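Support > Linen and Laundry > Tickets > 3402

Open tickets | Closed tickets | Stock | Contacts

Ticket 3402: Folded knitwear collapsing, black lint transfer to blankets
Last updated: 10/10/2021
Opened by: Imke Schwerdtfeger
Assigned to: Dirk Hollmann
Status: Monitoring

Reported problem
Black ribbed knits do not hold their fold on the way from the bed to the shelf. Second complaint: dark lint on the coral-pink blankets after folding. Linked to 3943 (same blankets, static).

Tried so far
1. Folded in thirds lengthwise, then in half. Bundle too long for the shelf, lower layer slid out.
2. Folded to a thick rectangle, wider than tall, laid flat on the plush with the ribs running vertically. Best result to date.

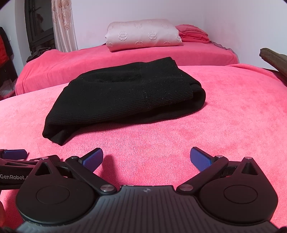
3. Same fold on a cotton sheet. Slides more than on plush. Dropped.

Notes from D.H.
The fold fails at the lower flap. If it is not tucked before lifting, it hangs and pulls the next layer with it. Tuck first, then lift from underneath with both hands.

Lint: blankets washed separately from the knits since May. Roswitha Lammers reports less transfer but not zero. Knits now go inside out in a mesh bag, short cycle.

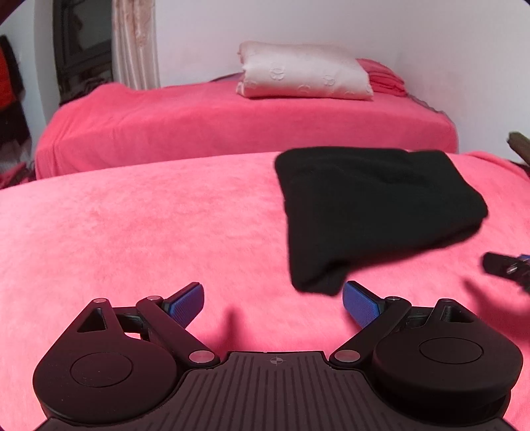
Quilts are outside this ticket. They keep their shape in a plain fold and can stay on the bed until the shelf is clear. Spare blankets are stacked folded, pile side in.

Open items
- Marisol Rengifo to test the tuck on the heavier knits.
- Shelf depth to be measured again - the figure in 3943 looks wrong.
- Close if no new reports after the next two wash days.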